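**Progress report to the Drenville Fund**
**Grant: Surgical training and outpatient access, Dradasholm District Hospital**
**Date of report: 07/08/2018**

## 1. Purpose of this report

This report covers the second reporting period of the grant awarded to Dradasholm District Hospital. It sets out what has been done with the funds, where work is behind plan, and what we ask the Fund to agree before the next payment is released. Spending tables have been sent separately by the finance office.

## 2. Outpatient access

The larger part of the grant supports travel and appointments for patients living in the outer parishes. In this period 826 patients used the transport scheme, most of them for follow-up visits after an operation. The service runs from the Pravamar health centre and calls at the villages on the lake road. Attendance at follow-up clinics has improved on the Pravamar side, where missed appointments had been the most serious concern in our first report.

The picture is less good to the north. The road was closed for part of the spring, and patients there were offered telephone reviews instead. Some had no reliable signal. We have since agreed with the parish nurse service that wounds may be checked and dressings changed locally, with a written note sent to the hospital the same day. This arrangement was not in the original plan and has been met from the contingency line.

Appointment letters were rewritten in plainer language. The old letter ran to two pages and gave the clinic time on the second. The new one puts the date, time and pick-up point at the top. Reception staff report fewer calls asking where the bus stops, though calls about changing an appointment have not fallen.

## 3. Waiting list

At the start of the period 123 patients had waited longer than the agreed limit for a first surgical consultation. The additional evening clinic opened as planned and has run every week except during the ward move. Long waits have come down, but we are not yet able to give the Fund a firm closing figure, as records from Pravamar were held on a separate system and are still being matched by hand. The final figure will be supplied with the December report.

## 4. Building works

The refurbishment of the two consulting rooms by Sikder was completed late. The delay arose from the flooring, which was delivered in the wrong thickness and had to be returned. The contractor bore the cost of the replacement. One door closer remains faulty and is on the snagging list.

The waiting area has new seating and a lower reception desk, which wheelchair users had asked for in the patient survey. Heating in the corridor is still poor – this falls outside the grant and has been raised with the estates department.

## 5. Staff training

The Fund's contribution to training has paid for 14 study places, all of which have been filled. Nursing staff attended courses on wound care, discharge planning and infection control. Cover for their absence was arranged within existing rotas in most cases, and agency hours were used on 2 occasions.

The surgical skills element covers tissue handling and suturing. The teaching plan has been revised so that shorter sessions are held more often, at the request of staff who found a full day away from the ward difficult to arrange. Written feedback has been favourable, with several requests for more time on needle control. We propose to keep the present format until the end of the grant.

## 6. Risks and changes

The main risk is the loss of the transport coordinator, whose post is funded only to the end of the grant year. Without a decision by the autumn the scheme would have to stop taking bookings for the new year. The hospital has included the post in its budget request and awaits a reply.

Fuel costs were higher than forecast. Savings on printing have covered the difference so far.

## 7. Decisions requested

The Fund is asked to:

- note the late completion of the consulting rooms;
- approve the use of contingency money for local wound checks in the northern parishes;
- agree that the unspent travel allowance under section 5 be moved to the transport scheme.

## Annex: illustrations 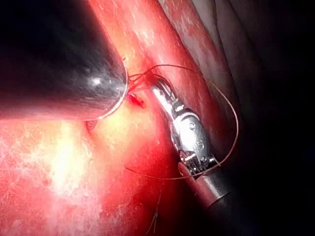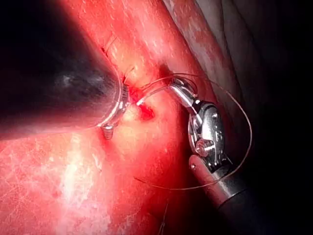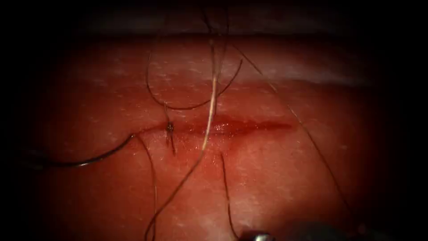
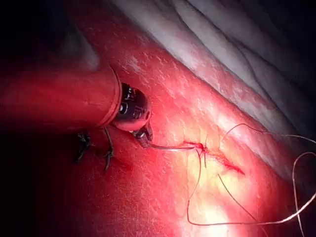
*Surgical skills element (section 5). The last two pictures show the incision, with the curved needle at its edge in the fourth.*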